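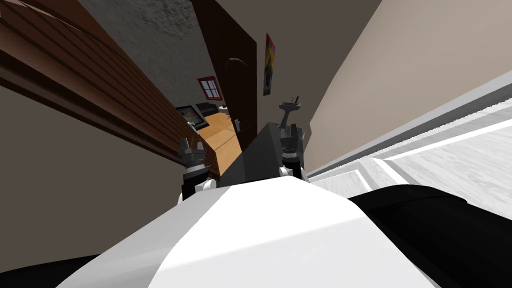

Ticket 1044
Product: Trusar two-arm unit, simulation package, build 6
Site: Belcombe
Room model: Nivwood
Reported by: Ibrahim Idahosa
Opened: 20/02/2020
Priority: normal
Status: closed, with one open remark (see last entry)

Summary
After a reset in the simulation, the right arm stops higher than the left arm. On the real machine, both arms stop at the same height.

Description of the problem
We use the Nivwood room to check motions before we send them to the real unit. Every check starts with the same command, "go to ready". In the ready position both arms should be forward of the chest, with the wrists at equal height and the grippers open.

Since we installed build 6, this is not the case any more. The right arm goes too high. The left arm is where I expect it. The grippers open normally and there is no error message in the log. The controller reports "ready reached" for both arms, so the program continues as if the position was good.

The result is that the first motion after the reset is wrong for the right arm. When the program asks for a small move toward the desk, the arm first has to come down, and it comes down on a path that I did not plan. In the simulation this does no damage. I do not want to try the same files on the real unit before I understand the difference.

How to reproduce
Start the simulation with the Nivwood room.
Wait until both arms show "enabled".
Send "go to ready".
Wait for "ready reached".
Compare the wrist height of left and right in the pose display.

It happens every time. It does not depend on which program was running before.

What I already tried before opening the ticket
Restart of the simulation: no change.
Restart of the computer: no change.
Reload of the ready position from the backup: no change. I compared the backup with the current file and they are equal.
A different room (the empty floor that comes with the package): the same fault. Therefore I believe the Nivwood room is innocent, although it was my first suspicion because the desk and the door were moved in it this month.

Attached files: controller log, pose display export, calibration file, ready position file.

Support, first answer
Thank you for the clear report. Please tell us whether the Mancuso grippers were changed or opened recently on the real unit, and whether the tool mass was edited. A wrong tool mass on one side can hold the arm away from its target. Please also send the values of target position and measured position for every joint of the right arm, taken after "ready reached".

Ibrahim Idahosa
The grippers were not changed. The tool mass is the same on both sides and it agrees with the sheet which came with the grippers.

I have exported the target and measured values. For all joints of the right arm the measured value follows the target very well. The difference is only the normal noise in the last digit. So the arm does not hang or float, it goes exactly to the place that it is asked to go. I think this excludes the tool mass, but please correct me if I am wrong.

To be careful I did the test anyway. I set the tool mass to zero on both sides and sent "go to ready" again. The arm stopped at the same wrong height. Then I put the correct mass back.

Support, second answer
We agree, this excludes the mass. If measured follows target, the target itself or the conversion of it must be wrong. Please do the following with the arms disabled: exchange the left and right ready positions in the file, save it under a new name and load it. We would like to know if the fault moves to the left side or remains on the right.

Ibrahim Idahosa
I did this test with a copy of the file. I also had to change the sign of the joints that are mirrored, otherwise the arms cross in front of the chest. It is not written in the manual which joints are mirrored. I found them by moving one joint at a time in the pose display. Maybe this could be added to the manual, because a person who does not know it will make a collision at the first try.

Result: the fault remains on the right side. The left arm was correct with the values from the right. The right arm was too high with the values from the left.

So the ready position file is good, and the problem is between the file and the joint.

I then moved the joints one by one to zero and looked at the angle of each link in the model. All joints of the left arm are correct at zero. On the right arm, joint 2 is not correct. This is the joint which lifts the arm at the shoulder. At zero it is already lifted, and the whole arm above it is carried up. The wrist is also turned a little by this, but that is only the consequence.

Support, third answer
Very helpful. Please open the calibration file and read the zero offset of joint 2, right arm. Then open the robot description file and look for the same entry there. In build 6 the offsets can be stored in either place.

Ibrahim Idahosa
I found it, I think.

Calibration file, right arm, joint 2: offset 2000 counts.
Robot description file, right arm, joint 2: offset 2000 counts.

For the left arm, the calibration file has an offset too, but in the robot description file the left entry is empty.

The history is like this. The right shoulder of the real unit was serviced and the joint got a new zero. After the service I wrote the new offset into the calibration file, as we always do. When build 6 was installed, the installer asked "import offsets from unit?" and I answered yes. I understood the question as a check, to make sure the simulation is the same as the machine. Now I believe that it copied the offset into the robot description file as well. The simulation then adds both.

On the real unit only the calibration file is read, and this explains why the real arm stands correctly.

What I do not understand is why the left side was not imported also. Was it because the left offset is older?

I did not change anything yet. Please confirm which of the two entries I should remove.

Support, fourth answer
Your reading is correct. The two values are added. The import copies only offsets that have a newer time stamp than the robot description file, so the left arm was skipped.

Please keep the value in the calibration file and clear the one in the robot description file. Do not write a zero there, leave the field empty, in the same manner as on the left side. With a zero, the next import would treat the field as set by hand and would ask you again.

After that, delete the cached model before you start the simulation. If the cache is not deleted, the old shape of the arm is loaded and you will see no difference.

Ibrahim Idahosa
Steps I made, in order, in case a colleague needs them later:

1. Closed the simulation and disabled both arms in the controller window.
2. Made a copy of the calibration file and of the robot description file.
3. Opened the robot description file, right arm, joint 2, and cleared the offset field.
4. Saved, and deleted the cached model.
5. Started the simulation with the empty floor first. Moved every joint of the right arm to zero, one at a time. The shoulder link is now straight.
6. Sent "go to ready". Both wrists have the same height in the pose display.
7. Loaded the Nivwood room and repeated. Same result.

At the first attempt I forgot to delete the cached model, although you had written it. I was looking for a mistake in the file for quite a long time. Perhaps the simulation could show a line in the log when it uses the cache. At present it says only "model loaded".

Next I ran the short approach toward the desk. The right arm does not come down first any more, it goes forward directly. I ran it with the gripper open and with the gripper closed. I have let it repeat during lunch and the end position was the same in every cycle.

Support, fifth answer
Good. Before you transfer motions to the real unit, please check programs which were recorded while the fault was present. If a right arm point was taught in the simulation during that time, it contains the wrong offset and will be too low on the real arm.

Ibrahim Idahosa
Thank you, I had not thought of this. I went through the programs. The points for the left arm are not affected. For the right arm there is one program with points taught in that time, the one for reaching to the desk. I marked it as "do not transfer" and taught the points again today. The old version is kept in the archive folder with a note that refers to this ticket.

I also wrote on the service sheet of the unit: after a new zero on any joint, write the offset in the calibration file only, and answer "no" when the installer asks to import. It hangs inside the cabinet door at Belcombe.

One remark remains open from my side. The question in the installer should say where the offsets are copied to. "Import offsets from unit to robot description file?" would have been enough for me. If you prefer a separate ticket for this text and for the cache line in the log, I can open one.

Support, closing entry
Cause: zero offset of right arm joint 2 stored in two files and added in simulation.
Correction: entry cleared in the robot description file, cached model deleted.
Real unit: no change made.
The two suggestions about the installer text and the log line were forwarded under this ticket, a new one is not required. The list of mirrored joints will be requested from the documentation group. We will write here when it is available.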